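4 Simulation einrichten: Aufgabe "Obst und Schale"

Dieses Kapitel gehört zur Anleitung der Robotik-AG Gradlow. Es setzt voraus, dass Kapitel 3 (Installation von Clinano) fertig ist.

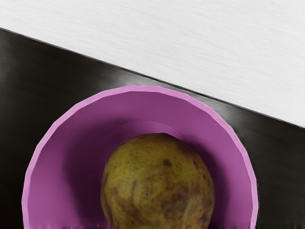
Die Aufgabe läuft zuerst nur im Simulator. An den echten Arm geht eine Gruppe erst, wenn Bradley Sugden den Lauf im Heft unterschrieben hat.

4.1 Szene laden

1. Starten Sie Clinano und warten Sie, bis die Statuszeile grün ist.
2. Öffnen Sie im Menü "Szenen" den Ordner Rengifo.
3. Wählen Sie die Szene 17. Es liegt dann eine Birne in einer rosa-violetten Schale.
4. Tragen Sie bei "Port" den Wert 3015 ein und drücken Sie "Verbinden".

Hinweis: Wenn der Port belegt ist, läuft meistens noch eine alte Sitzung. Diese bitte zuerst beenden — nicht einfach eine andere Nummer nehmen, sonst findet das Auswertungsprogramm die Daten nicht.

4.2 Ansicht von oben prüfen

5. Schalten Sie auf die Ansicht "Oben". Die Birne muss erkennbar sein, auch wenn die Schale unten nicht ganz ins Bild passt.
6. Kontrollieren Sie den Untergrund: dunkel und glänzend, daneben die weiße Holzfläche. Fehlt eine von beiden, laden Sie die Texturen neu.
7. Speichern Sie die Ansicht unter dem Namen der Gruppe.

Hinweis: Der Rand der Schale sieht etwas eckig aus. Das Modell hat wenige Flächen, damit es auf den Schulrechnern flüssig läuft.

4.3 Probelauf

8. Stellen Sie die Zahl der Schritte auf 200.
9. Drücken Sie "Start" und lassen Sie die Maus bis zum Ende des Laufes in Ruhe.
10. Kopieren Sie die Protokolldatei in den Ordner Ostness.

Achtung: Während der Aufnahme das Fenster nicht verkleinern. Die Bildgröße ändert sich sonst mitten in der Datei, und der Lauf muss wiederholt werden.

Weiter mit Kapitel 5, Greifpunkte festlegen.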